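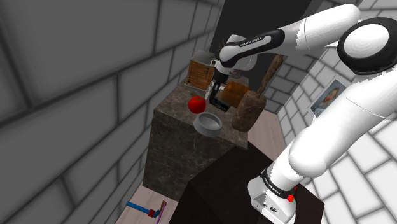 12 September 2023

Right, back on the sim rules. Tania Thambiah asked at lunch why her tomato-in-bowl numbers don't match mine, and after an hour of poking we found we'd been calling different things a success. She counts it when the tomato touches the bowl. I count it when the tomato is in the bowl, the fingers are open and the arm has backed off. Same Franka, same kitchen, same seed list, two answers!

So I've started writing the rules down properly (Tahsin's been on at me since April, fair enough). Draft goes in the Patwary folder, and please scribble on it.

What I've got so far:

1. Success is decided by a check in the code, never by someone watching the playback and feeling generous.

2. Episodes stop at 400 steps. If it gets there on step 427 that's a fail, sorry Eoin.

3. Report every seed you ran. 20 seeds is fine for a quick look – anything that goes in a Cladetix report needs the full 1,000.

4. Wrist view and room view get saved for every run, both of them, same clock. I'd only kept the room view last time and couldn't tell whether the fingers were clear of the tomato or brushing it. Debug axes can stay on in saved views, but turn them off for anything the policy trains on.
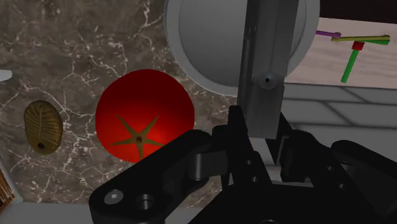 5. Clutter stays where the seed puts it. No nudging the basket over because it makes the approach easier (I have done this, I'm not proud).

6. Write down the physics settings with the result. Friction especially, as a grippy tomato flatters everybody.

Still arguing about whether contact force should have a limit. Sandamali says yes, a squeeze that would pulp real fruit shouldn't pass. I agree, but I've no idea what number to pick and don't want to make one up. Leaving it blank for now.

To do: rerun Tania's batch under rule 1, ask Tanvir where the old seed list lives.

Recent entries
Nakeo gripper limits, second go
Trarnero naming scheme for runs
Who changed the default friction?
Seed lists and where to keep them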